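About Parnico

Parnico is a small automation workshop in Trorkholm. We build and test robot grippers, and we teach people how to use them. Our team has grown from 4 people to 16, and most of us still spend part of every week with a screwdriver in one hand.

We started out fixing packing lines for other companies. Along the way we got hooked on a harder problem - picking up ordinary things that were never made with a robot in mind. A cup, a bottle, a folder, a box with its flaps open. People manage these without a thought, and we think it's wonderful how much there is to learn from them!

Our open days

Twice a year we open up to schools, local businesses and curious neighbours. The winter open day on 19 July 2018 was our busiest yet, with 30 visitors across the morning and afternoon groups. We ran the Pinto demonstration in the big conference room, and the questions kept coming well past lunch (the ten-year-olds asked the toughest ones).

Pinto is our hand-held gripper program. You hold the tool, line up the fingers and try to pick something up yourself, which is the quickest way we know to understand why soft, ridged pads matter so much. Visitors get 10 minutes each, and plenty go straight back to the end of the line for another turn.

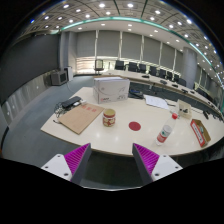
Pinto gripper at the conference table, with a drink bottle, a cup and boxes set out.

We love watching people work out their own tricks. Some come in from the side, some from straight above, and everyone has an opinion on the best way to lift a bottle that's lying down.

Who we work with

Our closest partner is Hovico, who machine our brackets and lend us a hand at each open day. We also host class visits during term and are always happy to hear from teachers, even if robotics is brand new to your school.

The next open day is in February. Entry is free, and kids are welcome with an adult. Call in at the front office or send us a note through the contact page to book a spot.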